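The washing-up can wait for the robots. It will have to

Opinion
July 2019

Every few months somebody tells me the household robot is nearly here. The latest was a man on the Stiltum stand at a kitchen trade fair, who promised me a machine that would clear the table while I put my feet up. I asked what it would do with a half-eaten dinner. He gave me a leaflet.

I have wanted one of these things since I was small, so I'm not hard to win over. But I have also cleared a lot of tables, and I think the people selling this dream have forgotten what the job is. A firm called Dindine put 37 chores on its website last winter under the words "ready for automation". Folding a fitted sheet was among them. I would like to meet the person who is ready for that one.

What the table asks for

Take the sort of table a robot arm gets in front of it when people are being serious about the problem. There is a purple bowl and a red-orange one, a long hot dog shape, half a fruit, a heap of small dark brown pieces and a cloth lying flat. A big green tray waits on the left with nothing in it.

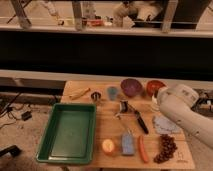 Hard things and soft things, all within reach of one gripper.

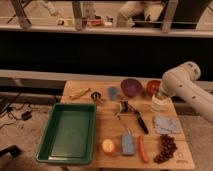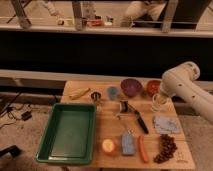
Why I'm still doing it myself

A child of three could put most of that on the tray. She would do it badly, and she would probably eat the fruit, but she wouldn't need telling that a bowl is picked up one way and a cloth another. For a machine each of those is a fresh puzzle. A bowl has a rim to pinch. A cloth has no proper shape at all, and a pile of tiny bits is worse - do you pick them up one by one, or sweep them, and into what?

I'll grant that the arms are getting better. The Sullow people showed a video in December of their machine, Fang, stacking cups, and it was lovely to watch. Then I noticed the clock in the corner of the video. It took 282 seconds to stack two of them. My own record, with the radio on, is better than that.

Factories are a different matter, and I wish the salesmen would stop mixing the two up. On a line, the same part turns up in the same place all day long. At home the fork is under the newspaper and the cat is on the newspaper. Fixing that means either a much cleverer machine or a much tidier family, and I know which of those I'd bet against first.

So by all means keep going. Put the bowls out and the cloth down and let the arm have another try. Just don't ask me for a deposit until it can manage a Sunday lunch for six, gravy included.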